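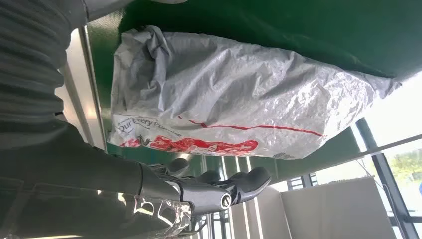
How to cut a long play down for a family audience

April 29, 2020

I've just spent most of April with a pencil behind my ear and a very long script on my knees, and I've learnt enough along the way that I thought I'd write it all down while I can still remember it. If you run a drama group, or help with one, or you just fancy doing a read-through at home with the children while we're all stuck indoors, this might save you a few evenings.

The play in question is The Ferryman of Dadov, which our lot at the Grerngate Players have been threatening to do for years. It's got a river, a missing crown, a talking heron and a cracking villain. It has also got a running time of 114 minutes without the interval, and our usual audience starts asking for crisps well before that. We wanted something that would go through in under an hour, with no break. So out came the pencil!

Before you start: are you allowed?

Boring, but do this first. If a play is in copyright you can't go chopping bits out just because you're only performing it in a church hall. Look at the front pages of the script for the rights holder, and write and ask. Say who you are, how long you want it to run and which scenes you're hoping to lose. Some say yes straight away, some want to see the cuts, some say no and that's the end of it. Ours was written in-house by members of the group a long time ago and they'd signed it over to the Players, so all I had to do was find the letter (it was in the biscuit tin with the raffle tickets).

Old plays that are out of copyright are fair game, but watch out for translations and modern versions, which usually have rights of their own.

Step one: read it out loud, all of it, with a clock

I know. It takes ages. But reading in your head tells you nothing about how long a scene lasts, and I made that mistake with our Christmas show and was still cutting at the dress rehearsal. Read it at a normal speaking pace, do the voices if you like, and write the time in the margin at the end of every scene. Don't change anything yet. Keep your hands off the pencil except for the times.

When you've finished, make a list of the scenes on one sheet of paper with the minutes next to each. I got a shock with mine. The scene everyone remembers, where the heron steals the ferryman's hat, is tiny, and there was a great long chat between two market traders that I'd completely forgotten was in there at all.

Step two: write the story in five sentences

Put the script in another room and write down what happens, as if you were telling a seven-year-old at bedtime. Mine went something like this:

A ferryman's daughter finds a crown in the river.
The Duke wants it and takes her father away.
She sets off with the heron to get him back.
She finds out who the crown really belongs to.
She has to choose between giving it up and keeping her promise.

Anything that feeds one of those sentences stays for now. Anything that doesn't gets a wobbly line down the side. I use a wobbly line for "probably" and a straight one for "definitely", and I only rub out wobbly ones. It's not a system anyone taught me but I've stuck with it.

Step three: take out whole chunks first

It's very tempting to start nibbling at single lines. Don't, or you'll spend a week trimming a scene beautifully and then find it has to go anyway. Go for the big pieces:

Subplots. We had a romance between the Duke's cook and a soldier. Lovely, but it had nothing to do with the crown, so off it went.

Scenes where somebody tells us what we've just watched. Older plays are full of these. They were handy for people coming back late from the bar.

Second messengers. If two people arrive one after the other with news, one person can bring all of it.

Most of our savings came out of Act 2, which had sagged in the middle even when the full version was last done. By the end of that evening I'd lost the traders, the romance and an entire storm. I do miss the storm a bit.

Step four: merge your small parts

Go through and list anyone with only a handful of lines. Can the innkeeper and the gatekeeper be the same person? Can the three guards be one guard who's rather put upon? Children follow a story much more easily with fewer faces, and your actors get something better to do than stand at the back holding a pike.

Be careful here if you have a big youth group, though, as you may need every part you can get! In that case go the other way and share lines out. Our narrator's opening speech was roughly 500 words, and no child should be asked to sit through that from one person. I cut it to 315 and split it between the villagers, who now interrupt each other, and it goes along at a fair old lick.

Step five: now you can nibble

This is the bit I like best. With the big cuts made, read aloud again and listen for:

Greetings and goodbyes. People on stage can just come in and start talking.

The same thing said twice in different words. Keep the shorter one, unless the longer one is funnier.

Words that need explaining. I don't mind the odd strange word, children enjoy them, but if the plot hangs on it then change it. "Usurper" became "thief" in ours and nobody is going to write to the paper.

Long lists. Leave the first item and the daftest one.

Try to leave the rhythm of jokes alone. I took one word out of the heron's best line, thought I was very clever, and it stopped being funny. Back it went.

Step six: check the joins

Every cut leaves a hole, and you won't see half of them because you know the story too well. Go through looking only for these things. Does anyone mention something that isn't in the play any more? (I had the Duke complaining of wet boots from a storm that no longer happened.) Does anyone come on without having gone off? Has somebody got time to change their costume? That last one caught me out badly. By losing the traders I'd left our Duke about four lines in which to turn into a monk, so I've put in a song. It's a short song.

If you do have to write new lines to cover a gap, keep them plain. One sentence is usually plenty. "We walked all night and here we are" has got me out of no end of trouble.

Step seven: try it on a real child

Adults will tell you it's very nice. Children will lie down on the floor. At the moment we can't get together at Koubek Hall, so I've been doing mine as a read-through over video, with everyone taking parts from their own kitchens and a couple of younger brothers and sisters listening in. Mark the script wherever they drift off. Don't argue with them about it, and don't ask "did you like it?" either. Ask what happens in the story. If they can tell you, your cuts are working, and if they all leave out the same bit then you might want to have another look at that bit.

Mine were glued to the prison scene, which I'd been planning to shorten, and completely lost when the crown changed hands. I put two lines back in there and it was fine the next time.

Step eight: type up a clean copy

Please do this, even if you hate typing. A script covered in crossings-out is readable to exactly one person. Number the pages, put each scene on a fresh page, and put the date on the front so that nobody turns up with an old version. Keep one copy of the full script with your pencil marks in it as well. You'll change your mind about something.

A few odds and ends

If you're doing this for a festival, check whether their time limit includes setting up and clearing away. The Clilel festival, where we usually take a show, counts everything from the moment your first chair goes on.

Allow extra time for laughing, and more for songs. A show always runs longer with people in front of it.

Leave yourself a few days between the big cuts and the small ones if you can manage it. I did steps three and five back to back on one scene, far too late at night, and took out the only line that explained why the heron could talk.

I'm still dithering over the ending. The original has a wedding, a dance and a speech from the river itself, and I've got room for one of them. Current favourite is the river, if I can find somebody who'll learn it.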